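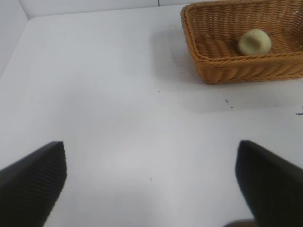 March 3, 2023

Wicker is hard to clean well because the weave holds dust in places a cloth can't reach. I have been keeping notes on this since October, when I moved the bathroom and hallway storage over to baskets, and the method has settled enough to write down.

Start dry. A vacuum with the brush attachment, lowest suction, inside first and then outside. Follow the direction of the strands. On a herringbone weave that means two passes, one along each diagonal. The rolled rim collects more than the walls do, and a stiff paintbrush gets under the wrap where the vacuum brush skips over it.

If it still looks gray after that, use a damp cloth with a few drops of dish soap in warm water. Wring it until it stops dripping. Soaking swells the strands, and a basket with flared sides will dry crooked if one side is wetter than the other. Dry it upright, out of direct sun, for 16 hours before anything goes back in.

I tried a Joritari basket liner for a while. It keeps crumbs off the floor of the basket but traps moisture in the hallway, so it went back in the drawer.

Anouk Postma wrote to ask about loose ends. Trim them flush with nail scissors and do not pull. If a strand has come out of the rim, dampen it, tuck it back under the next wrap and hold it with a clothespin overnight. Wood glue works but leaves a shine on untreated wicker.

Mold is a separate problem and I have not had to deal with it yet.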